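Oltach Sectional, Cream Leather: Review After Six Months

I bought the Oltach from Arnley in April, after ruling out the Frei corner unit on seat depth. The order was fulfilled by Rinimport, the distributor, and the price before delivery was $3,354. It came in sections, and joining them took two people and a socket wrench.

Seat firmness is medium-high. The foam compressed slightly in the first month and has held its shape since. Anyone coming from a soft, feather-filled sofa will find it stiff.

The leather is a corrected grain with a light protective finish. It cleans with a damp cloth. Dye transfer is the main risk with a color this pale – new jeans left a faint mark on one seat, and it took two passes with a pH-neutral cleaner to lift it. Keep dark throws off it until they have been washed a few times.

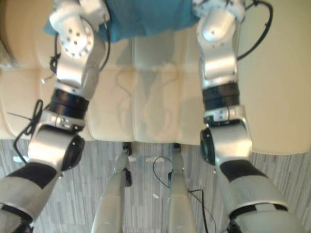
Cream upholstery over gray striped carpet, with a blue cloth at the top.

The feet are short and sink into carpet, which leaves little clearance for a vacuum head. On a hard floor, fit felt pads and check them often. The connecting brackets under the seats worked loose once and needed retightening.

The headrests adjust separately. The mechanism is a friction ratchet with 10 positions, and the upper ones are too far forward for anyone under average height. Lowered, they leave the back too short to support the neck.

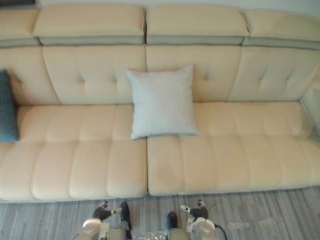 Tufting collects crumbs. A soft brush attachment clears most of it, but plan on doing this weekly. The stitching is even, and I have found no loose threads.

The warranty covers the frame for 10 years and the leather for 2. Stains are excluded – read the terms before paying for the extra protection plan, which excludes most of them as well.

Rating: 7 out of 10. Solid frame, average headrests, high maintenance in this color.

Posted November 2, 2018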